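Skareo Releases Updated Finish Guide for Wood Tabletops in Shared Workspaces

MOSIER – February 18, 2018 – Skareo, a supplier of furniture finishes for offices, libraries and schools, has released a revised edition of its finish guide for light-colored wood tabletops. The guide covers surface preparation, coating, curing and routine care. It replaces the edition issued with the Petau waterborne topcoat line and applies to both new furniture and refinishing work.

The main change concerns cure time. The earlier edition allowed tables to return to service once the coating was dry to the touch. The revised edition separates drying from curing and gives a limit for each. A table may be handled and moved after 4 hours. It should not be cleaned with liquid, covered with a mat or loaded with equipment that has rubber feet until the full cure period has passed.

"Most of the complaints we receive are about marks left in the first days of use," said Erzsébet Fodor, technical manager for coatings at Skareo. "The film feels hard, so people put the table back to work. Rubber and soft plastic will print into it at that stage. The old guide did not state this clearly enough."

The revised guide calls for two coats on horizontal surfaces. A light sanding is required between coats, with the dust removed by vacuum and then by a damp lint-free cloth. Steel wool is no longer listed as an approved abrasive for use with waterborne products. Fragments left in the grain can rust under the film and show as dark specks, which are most visible on pale species.

Edges and corners are treated in a separate section. On rounded corners the coating tends to thin as it dries, and wear appears there first. The guide advises applying the edge coat before the top surface is coated, then carrying the top coat just over the curve. Square corners should be eased with fine paper before any coating is applied.

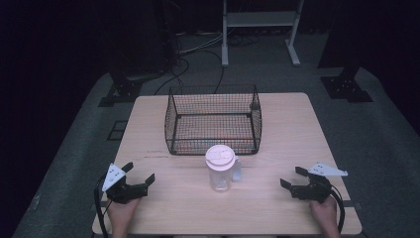 A light wood tabletop with rounded corners on gray carpet.

Color stability has also been given more space. Light wood darkens or yellows with exposure to daylight, and objects left in one place for a long time will leave a lighter patch beneath them. The Petau topcoat slows this change but does not prevent it. Skareo recommends that desk pads, monitor stands and similar items be shifted from time to time during the first 90 days after installation.

For routine cleaning, the guide lists a soft cloth and a mild soap solution, followed by a dry wipe. Products that contain ammonia, bleach or silicone are excluded. Silicone residue is a common cause of coating failure when a table is refinished later, and it is difficult to remove once it has entered a scratch. The guide includes a solvent wipe procedure for tables with an unknown cleaning history.

Spot repair is permitted for scratches that have not reached the wood. Where bare wood is exposed, the full surface should be sanded and recoated. Local patches in a satin finish usually remain visible under overhead lighting – a point the previous edition left to the judgment of the installer.

The test panels used in preparing the guide were coated at the Sipos workshop in December. Panels were checked for adhesion, print resistance and gloss. A summary of the test method appears in the appendix, along with a blank record sheet for use on site.

The revised guide is available now from Skareo distributors at no charge. Printed copies will be packed with Petau topcoat orders while stocks last. Customers holding the earlier edition should discard the pages on drying and abrasives.

About Skareo
Skareo supplies clear coatings, sealers and maintenance products for interior wood furniture. The company is based in Mosier.

Contact
Erzsébet Fodor
Technical Manager, Coatings
Skareo, Mosier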